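Blocking (textile finishing)

Blocking is a finishing step in knitting, crochet and some kinds of weaving in which a completed piece is moistened, shaped to set measurements and left to dry. It evens out the stitches, opens up lace patterns and brings separate panels to matching sizes before they are sewn together. The same word is used for the shaping of felt hats over a form, which is a separate process.

Principle

Wool and other animal fibers take up water readily and become more pliable when they do. A fabric held in a given shape while it dries will tend to keep that shape until it is next washed. Cotton and linen respond to a lesser degree. Acrylic yarn changes little when wetted with cold water but can be set with steam, and too much steam leaves it limp. This effect, known among crocheters as "killing" the yarn, cannot be reversed.

Methods

Wet blocking. The piece is soaked in cool water, lifted out with support from beneath, and pressed in a towel to remove excess water. Wringing is avoided. The piece is then laid flat, measured and pinned.

Spray blocking. The dry piece is pinned to size first and then misted. The method is common for fibers that stretch heavily under their own weight, such as alpaca and some silk blends.

Steam blocking. A steamer or steam iron is held above the pinned fabric without touching it. The piece is left in place until cool and dry. 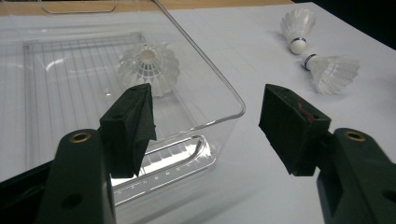 Shuttlecocks beyond two padded gripper fingers.

Pins and wires

Rustproof pins are used in all three methods, as ordinary steel pins can leave brown marks on damp fiber. T-pins are the usual choice for straight edges. Long edges, and the points of lace shawls, are often threaded on flexible wires, which spread the tension and reduce the number of pins needed. A sloping pin, with its head leaning away from the fabric, holds better than an upright one.

The Prurkavura shawl, a triangular design by Josefien Brouwer, is often cited in classes as a demanding piece to block. Its border has 156 points, each of which is pinned or wired separately, and the pattern calls for a finished depth of 50 inches along the center line.

Surfaces

Small pieces such as motifs and granny squares may be blocked on a board drilled with evenly spaced holes that take upright pegs. Squares of the same size can be stacked on one set of pegs – a practice that saves space but lengthens drying time. Larger pieces are pinned to interlocking foam mats, a mattress or a carpeted floor covered with a sheet. The Bruvedwood board, a beech pegboard sold in kits, has holes at half-inch spacing and accepts squares up to 9 inches across. 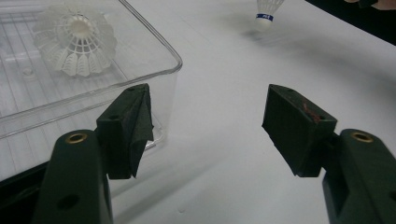
Color transfer is the main risk in choosing a surface. Printed foam mats and patterned towels may release dye into a damp fabric, and the mark often shows only after drying. Pale surfaces are preferred for this reason, and a plain white tabletop like the one shown here is suitable for laying out and measuring a piece, although it does not take pins. Where a hard surface has to be used, the fabric may be held with weights along its edges, or measured there and then moved to a mat.

Gauge and shrinkage

A gauge swatch is blocked by the same method intended for the finished article. Measurements are taken before and after, and the difference is applied to the pattern. In a set of tests on wool crochet swatches, Rianne Van Rooij found that openwork stitches gained more in width than in height, while dense stitches changed little in either direction. The swatches were worked in Rasska, a two-ply wool, and Esquivel, a wool and cotton blend. The blend gained less in both directions.

Row gauge is more often affected than stitch gauge in tall stitches such as the treble. Garments hung up while wet may lengthen further, and are dried flat.

Reblocking

Shawls and doilies are reblocked after each washing. Sweaters generally need only to be laid out to their original measurements. Starched items, including snowflakes and baskets, are rinsed to remove the old starch before being pinned again – a fresh coat over the old one tends to flake.

See also

Fulling
Gauge (knitting and crochet)
Starch
Tenterhook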